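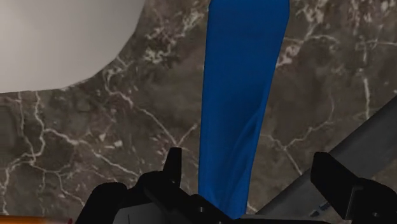

Sealing a marble worktop: worth it or not?

Forum: Kitchens and worktops
Started by slatefoot, Nov 29, 2018

slatefoot
We have a dark brown marble worktop going in before the end of December. The fitter is from Bozkurt and he wants £140 to seal it on the day. The tin he uses is Wernari, which I can get for £20 at Midside. Is there anything in his price apart from labour? The stone is polished. We cook most nights and there is always turmeric or lemon juice going about.

pantry_moth
Do it yourself. Wipe it on, leave it for as long as the tin says, buff it off with a dry cloth. I did ours in an evening and most of that was waiting. Clear everything off first, including the kettle.

grout_and_about
I'd disagree. If you leave it on too long it dries as a haze and you need the solvent to shift it. A fitter will know how the stone takes it. He should also come back if it goes wrong. Ask him to put that in writing.

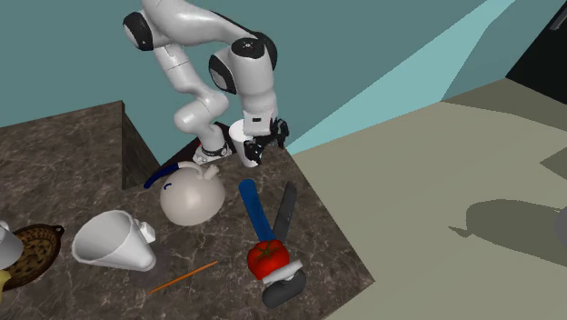 The other thing to ask is whether the slab was sealed at the yard. Ours was, and the fitter was going to charge us for doing it a second time. Put a few drops of water on an offcut and leave it for a bit. If the stone goes darker underneath, it needs sealing. If it sits there in beads, leave it alone.

slatefoot
Thanks, I have an offcut so I'll try that tonight. Does sealing stop lemon marks?

pantry_moth
No. Sealer is for stains. Lemon and vinegar eat the polish and you get a dull patch whatever you put on it. Use a board.

oldrange8
I have had marble for 8 years and never sealed it once. It has rings on it and I don't mind them. The dark brown ones hide more than the white. I think sealer is mostly sold to people who are worried.

grout_and_about
Rings are fine if you like rings. Plenty of people have just spent a lot and don't.
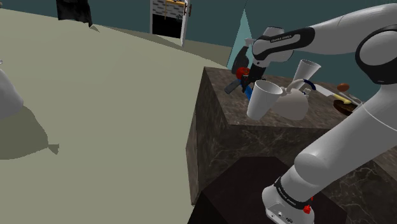
Oil is what I would watch with a brown stone. A bottle of olive oil with a drip down the side will leave a dark circle, and it takes a poultice to draw it out. Stand the bottles on a tray.

slatefoot
Did the water test. It went darker where the drops were, so it isn't sealed. I've told Bozkurt I'll do it myself and ordered the tin.

tilda_k
If they haven't sent it yet, look at the Steltska one too. It costs more but it has less of a smell. We couldn't use the kitchen the night we did ours with Wernari.

oldrange8
Open a window.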